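Eltell Furniture Outlet: Questions We Get, Answered Without the Brochure Talk

Is the "was" price on the tag real?
Sometimes. If the piece stood on our floor at that price, the tag says so and gives the month. If it only says "compare at," that number came from the manufacturer, and I'd treat it the way you treat a stranger's fishing story. Look at the price you would pay and decide whether the sofa is worth it.

What does "leather match" mean?
Leather where you sit and lean, vinyl on the sides and back. Plenty of stores say this quietly. The Boiko recliner is leather match. So is the three-seat Prirneretti. Neither is a leather sofa, whatever the name on the hang tag suggests.

Should I buy the fabric protection plan?
Read the exclusions first. Most plans cover a single spill reported within days, and not "accumulated soiling," a phrase that can be stretched over nearly anything. Our plan costs $151 per sofa. Plenty of our customers skip it and put the money toward a professional cleaning later.

Is delivery free?
No, and I doubt it is anywhere. We charge $100 inside the county, carried to the room you choose. Stores that advertise free delivery have put it in the price somewhere.

How long does a special order take?
The Bedus sectional is quoted at 18 weeks. I would not plan a holiday dinner around it. Orders written in January have come in early and they have come in late, and the factory rarely tells us which until the truck is booked.

Can I return something I just don't like?
Stock items, yes, within a week, minus the delivery charge. Special orders, no. Sit on the floor model for longer than two minutes before you sign.

Do you believe your own online reviews?
Not all of them. Between our two listings there are 3,841, and a five-star review left the same day as the purchase tells you the salesperson was pleasant. Ask for one from somebody who has had the chair a few years.

Who do I complain to?
Maksym Zinchenko, at the service desk by the rear entrance. Bring the receipt.
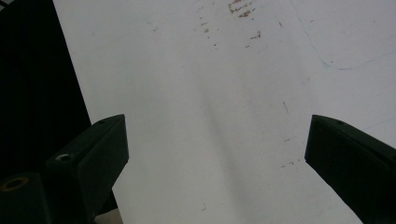
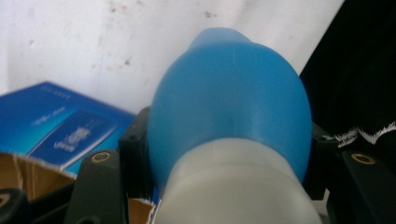

White surface; blue and white bottle.

Page last checked Saturday, May 27, 2023. Prices may have moved.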